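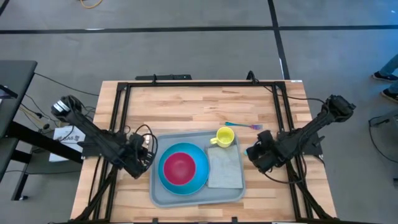

Butcher-block tops need oil more often in heated rooms, and most of the surface complaints that reach the Runmont workshop in December come down to missed coats. Dry air draws moisture from the end joints first, and the seams between strips can be felt with a fingernail before they can be seen. On a top with light and medium-brown strips, like the one under the gray tray and yellow mug, check the seams under a low lamp held to one side.

Wipe the wood with a damp cloth, let it stand overnight, then sand with the grain. Apply food-grade mineral oil thinly, wait 20 minutes and wipe off the excess. Allow 48 hours before the second coat. Two coats are enough for a top in daily use. Rags should be laid flat outdoors to dry before disposal.

Fouad Bitar has revised the shop's care sheet to match these intervals. Printed copies are at the Zollberg counter. Meriem Saber is taking names for the January refinishing session, which covers burn marks and lifted seams.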